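# Gristix hand-held gripper pair

I've been selling these out of our shop at Gurkonlow since August, and I still get the same email every week: "So is it a glove, or a controller, or what?" Fair enough! It's a pair of grippers you hold yourself. You do the chore, the grippers log how your hands moved and how far the fingers opened, and you train your robot on that. You don't need the robot in the room (mine lives in the garage and nobody at home misses it).

The pair weighs 1176 grams with both batteries in. I'd love to tell you that's featherlight, but after an hour of folding you'll feel it in your forearms, so plan on breaks. Masanobu Tanabe, who builds them up for us on the bench, keeps shaving the handles down and we're on revision 3 now. If you have revision 2, the pads still fit, the battery door doesn't. 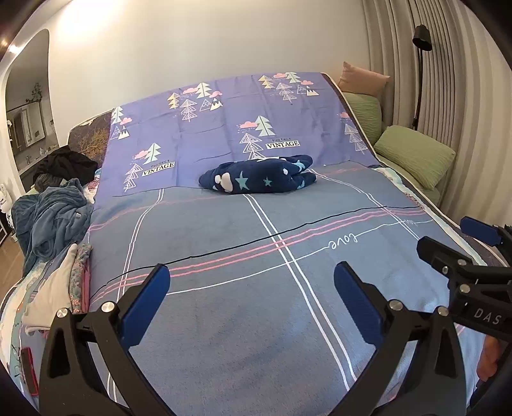

Soft stuff is where I think hand-held grippers really earn their price. I started with blocks and cups like everybody does, and those are fine for checking your setup, but cloth is the thing I could never teach decently over a remote link. With a joystick I'd pinch too late, or grab two layers, and there's no good way to feel it happening. Holding the tool, you just know. A fleece bundle like the navy one with the stars is a good early target: it's thick enough to get the blue rubber pads onto, and it stands out from a plaid blanket even if your vision model is pretty green. Leave the bedding busy, by the way. I used to strip everything back to a plain sheet before recording, and my policy fell apart the first time it met a pattern.

A session on the standard battery runs 33 minutes, then you swap. Clips go to the card in the handle and you pull them off with the Wodance desktop app, which lets you trim the start and end of each take and toss the bad ones. Please toss the bad ones! My first cloth set had 3020 takes in it and I kept every single fumble because I was proud of the number. Training on it was miserable.

**In the box**

- Left and right grippers, revision 3
- Blue rubber finger pads, fitted, plus a spare set
- Two batteries and the charging dock
- Hex key for the pad screws
- Wodance license card

**Before you order**

It won't drive a robot live. If you want remote control, look at the Tanabe desk arms instead, and yes, you can mix both kinds of recording in one project (I do, mostly cloth by hand and drawers by remote). You'll need to tell Wodance which arm you're using so it can map the finger opening, and a few of the older two-finger arms still aren't on the list. Email me the model and I'll check.

Masanobu Honda packs orders every Tuesday, so anything that comes in after lunch that day goes out the following week. Left-handed folks, the pair is symmetrical apart from the record button, and we can move that for you if you put a note on the order.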